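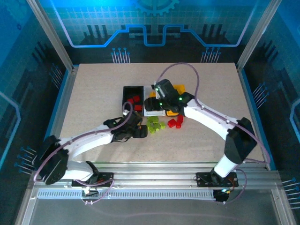 Bench two, cube sorting task, both arms over the table.

Minutes of the Parninow methods meeting
September 26, 2018

In the chair: Ladi Briggs
Attending: Tamunoemi Uzor, Chinyere Ogunleye, Salamatu Ugwu (minutes), Ehsan Jatoi
Apologies: none, though Ehsan came in at item 2 and apologised for that

1. Minutes of the last meeting

Agreed, with one correction. Tamunoemi did not "refuse" to relabel the June recordings. She asked who else was free and there was a silence. The minute-taker has amended the wording and kept the silence.

2. Results from the cube sorting task

Chinyere reported. The collection stands at 846 recorded demonstrations of two-armed sorting by colour, all driven by a person and all watched back at least once, mostly by Chinyere. From these the group trained two versions of the policy. The first, known as Ibrahim, learns both arms together as one long list of joint positions. The second, Tesineo, learns each arm separately and passes a short message between them at every step.

Each was given 50 trials from mixed starting piles. Tesineo finished more of them, and Chinyere had the table of results on the wall before anyone could sit down. Ibrahim's usual failure is to send both grippers for the same cube, after which they wait for each other like two people at a narrow door. Tesineo did this in 7 trials. Ladi asked for Ibrahim's figure. Chinyere said it was in the table. Ladi said the table was in very small type. It will be reprinted.

Ehsan asked whether the message between the arms was doing the work, or whether Tesineo was better simply for having more parameters. There was general agreement that this was a good question and some regret that he had arrived in time to ask it.

Action: Chinyere to run Tesineo with the message replaced by zeros, same starting piles, same number of trials.
Action: Chinyere to train a larger Ibrahim so the two are of matching size.

3. What counts as sorted

Carried over from the last meeting and, the minute-taker notes, from the one before.

Salamatu holds that a trial is a success when every cube is in its proper place. Tamunoemi holds that a cube resting on the rim of a tray is in the tray. Ladi proposed that a cube is in the tray if it stays there when the table is knocked. Ehsan asked who would be knocking the table and how hard.

After some discussion it was agreed that at least one face of the cube must lie flat on the floor of the bin or tray, or on another cube that does. Cubes on the rim are out. Tamunoemi wished it recorded that she thinks this is harsh on the left arm. It is recorded.

Two people will score each trial from the recording without being told which policy was driving. Where they differ, a third will decide and need not give reasons.

Action: Salamatu to write the rule up on one side of paper.
Action: Tamunoemi and Ehsan to rescore all existing trials under it.

4. Starting piles

Chinyere admitted that the "mixed" piles were mixed by her, by hand, and that after the first afternoon they had begun to look much alike. Ehsan suggested tipping the cubes out of a cup from a fixed height. Tried briefly during the meeting on the tea table. Cubes were recovered from under the radiator. The method was adopted, using a shallower cup.

5. Triro workshop paper

Ladi has a draft of the introduction, which promises rather more than item 2 can deliver. The word "dexterous" appears in the title. Salamatu asked for it to be removed until the zeroed-message runs are back. Ladi offered "fairly dexterous". Declined. Working title now says only that two arms sort cubes, which all present were willing to sign.

Failure cases will have their own section, with recordings. The narrow door comparison is not to be used in it.

Action: Ladi to cut the introduction by half.

6. Any other business

Ehsan asked that whoever changes the gripper speed limit write it in the bench book. Everyone looked at the bench book.

Next meeting when the runs under item 2 are finished. Chinyere to say when, and Ladi to bring the reprinted table.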